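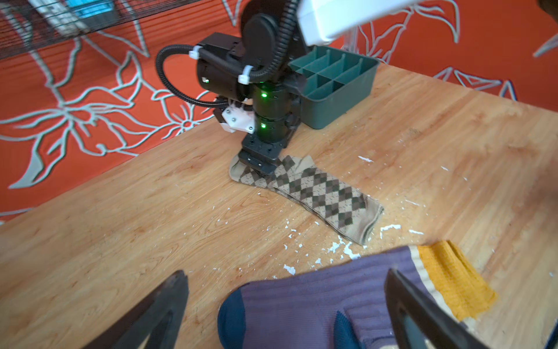

3. Collecting the sock demonstrations

I'll be upfront that this part of the project ate most of our August. The learning method in Section 4 took a couple of weeks to get running, and the examples it learns from took far longer, so I want to spell out how we gathered them (partly so you can copy the bits that worked, and partly so you can skip the ones that didn't!).

3.1 The task and the setup

The job sounds tiny. Two arms share one wooden table, there are socks lying on it, and a divided tray sits toward the back. The robot has to pick a sock, tidy it into a bundle small enough for a compartment, put it in, and go on to the next. We called the whole collection Flenolari, after a cafe where Florante Bautista and I sketched out the first version, and the name stuck before we could think of anything sensible.

We picked socks on purpose. Towels and shirts have corners you can aim for, and a lot of earlier folding work leans on that. A sock gives you a tube with a bend in it, and the cuff likes to cling to itself. We also wanted a mix of patterns and colors. Some of ours have a heel patch in a different color from the rest, and I suspected early on that the policy would grab onto that as a landmark, so we made sure plain ones and all-over patterns went in too.

3.2 Who drove the arms

Four of us did the driving: Aroha Nepia, Siyabonga Van Wyk, Florante and me. Each person recorded alone, both arms at once, in sittings of 16 attempts. We tried longer sittings at first and the later attempts got sloppy, with lots of hovering and second-guessing, and a learner will happily copy your hovering. After each sitting we took a proper break and somebody else sat down.

We ended up with 286 attempts that we kept. Keeping one meant that every sock in it finished inside a compartment, and that neither arm was stopped by hand along the way. Fumbles were fine. If a driver dropped a sock and picked it back up without fuss, the attempt stayed in, and I'd argue those are some of the most useful ones we have.
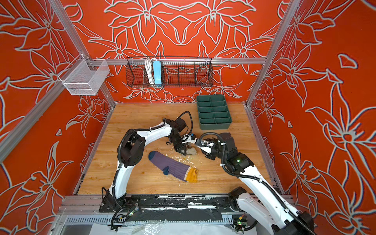 Figure 2. The two-arm cell used for the Flenolari recordings.

We record from a fixed view of the whole cell as well as from the wrists, and the two kinds of view earn their keep at different times. A wrist view is great for the last little bit before a grasp, when you need to know which layer of fabric the fingers are about to close on. It's much less help for deciding which sock to go for, and there the fixed view does most of the work. Siyabonga wanted to drop the fixed view to save storage, so we trained once without it, and the arms kept reaching for the same sock. We put it back.

3.3 Starting positions

My first instinct was to let each driver toss the socks down however they liked. Bad idea! Everybody has a habit. Mine is to lay things out pointing the same way, and Aroha spreads hers wide apart. So we wrote 6 starting rules on cards (overlapping, crumpled, heel up, and so on), shuffled them, and drew one before every attempt. Of the kept attempts, 132 come from the two hardest cards, the overlapping one and the crumpled one, and we drew those more often by adding extra copies to the deck.

We didn't sweep the table between attempts or try to make the wood look perfect. The policy has to cope with a littered surface, and Anežka Mikuš, who labeled the grasps afterward, found it no trouble to tell fabric from background in the recordings. Her labels mark three moments per sock: first touch, lift and release. They're used only for the analysis in Section 5, and the policy never sees them.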